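Pruro two-arm handling project: progress report to Carnegie
24 Jun 2021
By Fiona Leckie

Print this page | E-mail this page

Summary

This report covers work at the Pelell site since the last report in February. The main item is a fault on the right arm which stopped testing for 12 working days. There were no injuries. The arm is back in use at reduced speed, and the grant milestone for mixed-object transfer will be late.

What happened

During a transfer run the right gripper closed without a command while the arm was moving back towards its rest position. It caught the rim of the basket, dragged it across the table and kept moving until Gaetano Fiore pressed the stop button. He was at the operator's desk, outside the marked area, and nobody was within reach of either arm.

The force limit should have halted the arm as soon as the basket caught, and it did not. We treated this as the more serious of the two problems. All powered work was suspended the same afternoon and the site safety lead was told in writing.

Cause

Gaetano spent the first few days trying to repeat the fault with the arm still. It would not repeat. He then moved the arm slowly through its full range with the gripper powered and logged the signal line. The line dropped out whenever the wrist was turned past a certain point with the elbow raised. The gripper cable had been clamped too short at the wrist, and two conductors had broken inside the sleeve. When the signal came back after a dropout, the gripper controller read it as a close command.

The force limit was a separate matter. The threshold had been raised in February, when we were testing heavier items, and had not been put back. The change was in the notebook but not in the settings file, so the daily check did not pick it up. That was our mistake.

Work done

— The gripper cable on the right arm was replaced with a longer one and left with a free loop. The left arm was inspected and its clamp moved, although no damage was found.
— Aredo supplied new controller firmware that holds the gripper in its last position after a lost signal. We tested it by pulling the connector 61 times, with no unwanted movement.
— Force limits on both arms are back at their original values. They can now be changed only in the settings file, and a second person has to sign for it.
— The speed of both arms has been cut until the end of the next test block.

Current testing

We restarted with light objects on a paper-covered table. Items go from the shallow yellow basket to the deeper brown one, and the set mixes shapes and surfaces: a toy carrot, a banana-shaped piece, a foam cube, a roll of packing tape, a small can and a small black-and-white toy figure. The right gripper works over the brown basket, where the longer cable has to hang clear of the rim. We are not yet satisfied with that. The loop hangs low in front of the basket in some positions, and Gaetano is making a bracket to lift it.

Of the first 56 transfers after the restart, all but 2 were completed. Both failures were the roll of tape, which slipped as it was lifted. Neither was connected with the fault, and the arm stopped correctly each time.
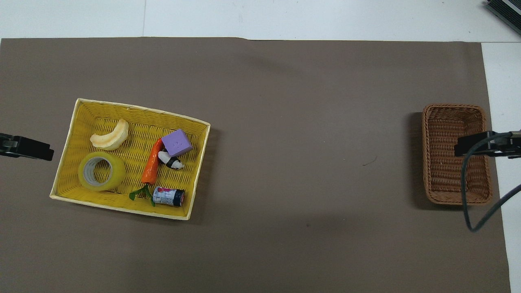
Effect on programme and budget

The mixed-object milestone moves back by four weeks. The final demonstration date is unchanged, but there is now very little slack ahead of it. The cable and bracket are paid for from the existing parts budget and Aredo made no charge for the firmware. We are not asking for more money.

Still to do

— Fit the cable bracket and repeat the full-range wrist test on both arms.
— Finish the written procedure for temporary changes to limits. A draft is with the safety lead.
— Return to normal speed, subject to the safety lead's agreement.
— Decide whether to change the finger pads for the tape roll or leave it out of the milestone set. We would like Carnegie's view on this before the next review call.

The signal logs and the signed inspection sheets are held at Pelell and can be sent on request.

Contact: Fiona Leckie, Pruro project office, Pelell | © 2021 Pelell | Back to top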